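What I learned from making a budget for our kitchen robot

18/02/2022

Last week I finished the equipment budget for the second year of our project, and I would like to write down some things before I forget them. When I made the first budget I searched a long time for somebody who had done the same, and I found mostly price lists of arms. The arm was the easy part. You ask for an offer, you get an offer, you put the number in the sheet.

We are a small group in Narkton and we work on household tasks: opening food boxes, putting dishes in their place, loading a dishwasher. For this you need a kitchen, and a kitchen is also equipment. In my first plan it had one line with the word "furniture". The finance office sent it back and asked me if I was buying a sofa.

So my first advice is to write the kitchen as its own chapter. Worktop, cabinets, dishwasher, microwave, blinds for the window. The blinds I had forgotten completely. In April the sun comes in low in the morning and the cameras do not like it, so we paid for them from the travel money.

The second chapter is what I call the small things. Cups, bowls, plates, sponges, boxes with lids. I had planned 100 euros for the whole year and it was gone before the summer. Glass breaks, lids get lost, and sometimes you want a second piece of the same model and the shop does not sell it any more. Now I plan 200 and I buy two of everything on the first day. Food is a separate line with us, because the office does not accept an apple as equipment.
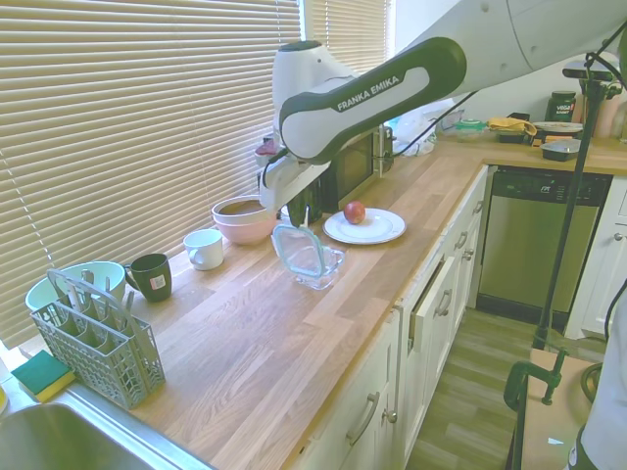
Then come stands, clamps and cables. I asked two suppliers, Grorico and Fagerlund, and the difference was bigger than I expected. Grorico was cheaper for each piece but delivery was extra, and they wanted a minimum order. Fagerlund sent everything in one box and took back a pole that was too short for us. In the end the two sums were almost the same, and I chose the one who answers the telephone.

For gripper fingers and other wearing parts I now keep 1,000 euros for the year. Maybe this is too much. But in the first year I had zero in this line, and we waited 5 weeks for an internal approval of a part which costs less than a dinner for two. During this time the people could not work, and their salary is also money — much more than the part.

We also tried Wodia, a web tool for planning purchases in teams. It is nice to look at, but I went back to my spreadsheet. I need a column for "who has promised this and when", and I could not add one.

I still do not know how to plan for repair of the arm after the guarantee is finished. I have asked for a service contract, and the offer should come in the next weeks. If you have such a contract in your lab, please write me what is included and if they come to you or if you must send the arm away.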